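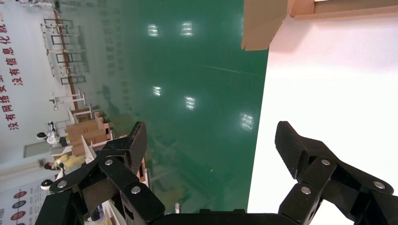
Kategorie: Werkstatt / Greifer

So, zweiter Tag mit dem neuen Zweifingergreifer, und ich schreib das schnell runter, bevor ich alles wieder vergesse. Kaffee kalt, Rücken kaputt, Laune gut.

Kurz zum Stand: Verglichen werden der alte Caron (Parallelbacken, elektrisch, läuft bei uns seit Ewigkeiten) und der Tima mit den schwarzen Gliederfingern. Gleicher Arm, gleiche Steuerung, gleiche Teile. Kamera am Handgelenk, Blick nach vorn über die Finger. Bild kommt um 90 Grad gedreht an. Drehe ich in der Software, ist eine Zeile, mach ich morgen. Wirklich.

Was mir am Tima gefällt: Er geht weit auf. Richtig weit. Beim Caron musste ich für die größeren Schachteln immer die Backen umbauen, jedesmal zwei Schrauben, und eine davon rollt garantiert unter den Tisch. Hier einfach auf, hinfahren, zu. Die Spitzen laufen schmal zu, damit komm ich auch zwischen Sachen, die eng stehen.

Was nervt: Die Finger schwenken beim Schließen auf einem Bogen. Die Spitze wandert also nach vorn, je nach Öffnungsweite. Beim Caron war mir das egal, da bleibt die Höhe wo sie ist. Mit dem Tima hab ich erstmal schön auf die Tischplatte gedrückt. Nichts passiert, Arm hat gestoppt, aber das Geräusch … Jetzt gibt es eine kleine Tabelle, Öffnung gegen Versatz, und der Arm zieht beim Zugreifen mit hoch. Valentin meinte, das könne man auch sauber ausrechnen. Kann man. Tabelle war in 10 Minuten fertig.

Zahlen, soweit ich welche habe. 35 Griffe pro Greifer, immer derselbe Satz Teile, Lage von Hand leicht verändert. Caron: 6 daneben. Tima: 2 daneben, beide bei der flachen Dose, die ist einfach fies. Klingt eindeutig, ist es aber nur halb. Der Caron hält fester. Wenn ich am gegriffenen Teil ziehe, gibt der Tima früher nach, und bei glatten Sachen dreht sich das Teil gern mal zwischen den Spitzen weg. Andere Pads probieren, Gratach hat welche mit Rillen, sind bestellt.

Kamera dann noch. Hauptproblem ist das Licht. Der grüne Boden glänzt wie blöd und die Deckenlampen spiegeln sich drin als weiße Rechtecke. Meine Kantenerkennung fand die ganz toll, hat eine Spiegelung als Objekt gemeldet. Belichtung fest eingestellt, Bereich auf die weiße Tischplatte beschnitten, seitdem Ruhe. Die Automatik bleibt jetzt aus, auch wenn Monique sagt, das rächt sich abends. Schau mer mal.

Ach ja, Kabel. Der Stecker vom Tima sitzt ungünstig, bei weiter Drehung vom Handgelenk spannt es. Schlaufe gelegt, Klettband drum, hält ersmal. Am Brirnbridge-Controller musste ich außerdem die Baudrate runtersetzen, sonst kam alle paar Minuten ein Timeout. Steht nirgends im Handbuch. Falls wer das gleiche Problem hat: einfach eine Stufe tiefer, dann geht's.

Nächstes: Rillenpads drauf, den ganzen Satz nochmal. Und die flache Dose von der Seite anfahren statt von oben. Wenn das klappt, wandert der Caron ins Regal. Wenn nicht, bau ich halt wieder zurück und such die Schraube.

Kommentare sind offen, Antworten dauern gerade.

Diese Seite verwendet Cookies. Mit der weiteren Nutzung stimmst du dem zu. OK

Kontakt | Impressum | Nach oben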